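Skovbridge Savings and Loan Circle
Minutes of the members' meeting, 13 February 2021

The meeting was held by video call and opened at 10 a.m. The chair confirmed that enough members were on the call for votes to count. Apologies had been received from the Fekby branch.

1. Minutes of the last meeting
The minutes of the November meeting were approved with one change. Under item 4, "monthly fee" should read "late fee."

2. Loan book
The secretary reported on loans for the quarter. Most requests were for car repairs, rent deposits and heating bills. More members than before asked for a loan to pay down a credit card – the secretary said these take longer to handle, as the card statements have to be checked first.
Three loans are behind. Two of the borrowers have agreed to smaller payments over a longer term. The third has not answered letters, and the secretary will try by phone before anything else is done.
A member asked whether late borrowers are still charged the late fee while a new plan is being worked out. The chair said the rules do not cover this. It was agreed to stop the fee from the day a borrower gets in touch. Passed, with one vote against.

3. Small loan limit
The current limit for a loan without a co-signer is $169, a figure left over from when the circle was set up. The Fekby branch had proposed in writing to raise it to $300.
Members in favor said the present amount does not cover a set of used tires. Members against were worried about the reserve if several loans went bad in the same month. One member suggested a trial period. The proposal was changed to a limit of $300 until the November meeting, when it will be looked at again. Passed.

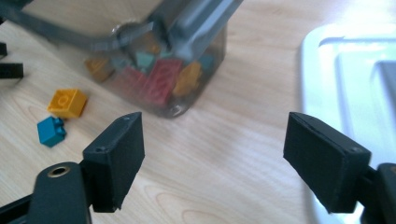
Page last changed: 13 February 2021

4. Savings accounts
The interest rate on members' savings stays the same. The secretary noted that several members have stopped their regular deposits, and asked that anyone who needs to pause do so with the form, so that the account is not marked inactive. The form can be sent by email for now.
Children's accounts were raised by a member from Gondcombe, who had been told on the phone that a parent must be a member for a full year before opening one. This is wrong. The wait is 3 months. The secretary will correct the phone script and the leaflet.

5. Bookkeeping software
The trial of Tanasarn ends soon. The secretary finds it easier than the spreadsheet, but the statements it prints leave out the loan number, and these have had to be added by hand. It was agreed to ask the supplier whether this can be fixed before paying for a year. Held over.

6. Budget evenings
The evening on reading a credit report went ahead online. Sound was poor for the first part. The next one will be on comparing loan offers and what the yearly rate does and does not include. Limit of 10 places, sign-up by email.

7. Any other business
A member asked for the agenda to be sent out earlier. The chair agreed – it will go out a week ahead.
The Gondcombe branch still needs a second signer for its bank account. Anyone willing should write to the secretary.

The meeting closed at 11:40 a.m.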